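The Long Life of the Church Supper

In the basement kitchen of the old grange hall in Standley, the first person in at two in the afternoon turns on the water heater. It takes an hour to get going. After that come the coffee urns, the folding tables and the long roll of white paper that used to go over them before the hall bought cloths.

The supper starts at five. People will be in the parking lot by four thirty, sitting in their cars with the windows down, and the regulars know which door opens first.

Public suppers of this kind have been held in small towns across the northern states for well over a century. They go by different names. In some places it is a bean supper, in others a ham supper, a turkey supper, a fish fry or a harvest dinner. The sponsor may be a church, a grange, a fire company or a lodge. The terms are usually the same: a set price at the door, a seat wherever there is one, and as much food as the kitchen can put out before it closes.

For a long time it seemed these meals were on their way out. The people who ran them were getting older, and the churches and lodges behind them were closing or merging. Health rules became stricter about food cooked in home kitchens. A family that wanted a cheap meal out on a weekend could drive to a chain restaurant and be home in under an hour.

Some of the suppers did end. Pemier, a mill town up the river from Standley, had three of them a generation ago and now has one. But the ones that are left are often full, and a few towns have started new ones. The question of why is worth a drive and a plate of beans.

The food at the Standley supper has changed less than anything else in town. There are two kinds of baked beans, one made with small white beans and one with kidney beans. There is brown bread, coleslaw, ham, macaroni and cheese, and a table of pies. The beans go in to soak the night before and into the oven at six in the morning. The kitchen has a written recipe taped inside a cupboard door, but it leaves out the amount of molasses, and the cooks do that part by taste.

What has changed is the menu at other halls. In Broven, where the packing plant has brought in families from several countries over the past two decades, the spring supper at the brick church on the main road is now a shared project. The first year, the organizers simply asked the newer families to bring a dish to add to the usual ham and scalloped potatoes. The dishes they brought were gone before the ham was half carved. The next year the kitchen was split down the middle, with ham on one side and rice noodles, dumplings and braised greens on the other.

It was not a smooth change. There were complaints about the smell of fish sauce in the hall, and complaints from the other direction about the scalloped potatoes. There was a long disagreement over price, because the noodle side cost more to make and the older members did not want to raise the charge at the door. In the end the price went up by a dollar and attendance did not drop.

The tables look different now too. The hall used to put out forks and knives rolled in paper napkins. Those are still there, at the end of the line.

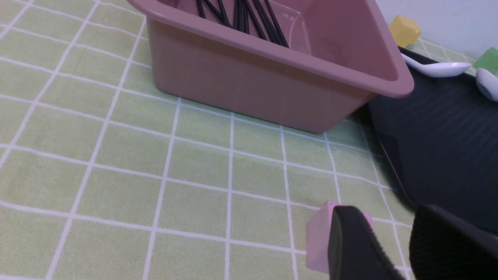 Black chopsticks in a pink plastic tub, on a checked green cloth.

The seating has stayed the same, and people who study small-town life tend to point to the seating first. At a restaurant, a party sits alone. At a supper, the tables are long and the seats are filled in order. A couple that comes in late may be split across a table from a family they have never met. They will be asked to pass the butter, and after that it is hard not to talk.

The talk is rarely about anything large. On the night we visited Broven it was about a bridge that had been closed for repairs, the price of heating oil, and whether the high school would have enough players for a baseball team. At one table a man explained to the people next to him how to get a refund on a returned snow blower. They had not asked, but they listened, and one of them wrote down the number.

Running a supper is harder work than it looks from a folding chair. A kitchen that feeds more than 100 people in two hours needs at least a dozen hands, and most of them will be on their feet from early afternoon until the last pan is dry. Two jobs are always hard to fill. One is the dish room, which is hot and loud. The other is the door, where somebody has to tell the last people in line that the pie has run out.

The money is modest. After food, fuel and the fee for the state permit, a good night leaves enough to pay for a month of heat or part of a new roof. Few halls could live on suppers alone. The one in Standley also rents its upstairs room for dance classes and wedding parties, and the rent brings in more over a year than the beans do. When the members voted on whether to go on with the suppers anyway, 7 were against it and the rest were for it, and the matter has not come up again.

Permits have become a large part of the work. In most counties a hall that serves the public more than a few times a year has to have a three-part sink, a hand-washing station and a person on site who has taken a food safety course. Halls that could not pay for the sink have closed their kitchens. Others have found ways around the cost. The grange in Hladun, which had a good dining room and no legal kitchen, made a deal with the elementary school across the road. The beans are baked in the school's ovens and carried over on carts, with one person walking ahead to stop the traffic.

Hladun is also where we found the youngest crew. The school's involvement brought in the parents, and the parents brought their children, who set tables and pour water. The older cooks were doubtful about this at first. They now have a list of chores by age, posted by the coat hooks. Children under ten may do napkins, salt and pepper. Carrying coffee starts at fourteen.

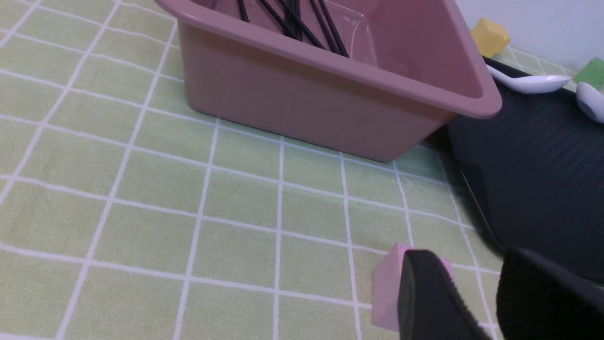 BROVEN, July

The summer supper is smaller than the spring one and is held with all the doors open. Box fans stand in the two side doorways. There is no ham in July. The menu is cold noodles, cucumber salad, corn and rolls, with strawberry shortcake if the berries have lasted and blueberry if they have not.

The line forms on the shady side of the building. It moves slowly, partly because the person taking money has to make change from a cigar box, and partly because everyone stops to talk to her. The hall has looked into a card reader. The signal in the entryway is too weak for one, and the idea has been put off until the fall.

Inside, the noise is high by a quarter past five. The hall has a hard floor and a tin ceiling, and sound bounces between them. People lean in to hear each other. A baby is passed along one side of a table and back up the other while its parents go through the line.

A few things are clear after a season of eating this way. The suppers that have lasted tend to have a fixed date, the same week of the month, year after year, so that people do not need to look it up. They keep the price low enough that a family of five can come without thinking hard about it. They let the menu move a little. And they have at least two people who know how to light the oven.

That last point came up in every hall. In Pemier, the one supper that is left nearly ended when the only person who understood the old gas range moved to another state. The members served cold cuts for two months before a retired plumber came in, took the front panel off and wrote out the steps on an index card. The card is now in a plastic sleeve, wired to the oven door. A copy is kept in the desk upstairs.

By seven in Broven the food is gone, apart from a pan of rolls and some corn. The fans are turned toward the kitchen. The chairs are folded and stacked on their rack, the tables are wiped down, and leftover rolls are handed out in bread bags at the door. A sign-up sheet for the fall supper is already on the wall by the coat hooks, with the dish room lines still blank.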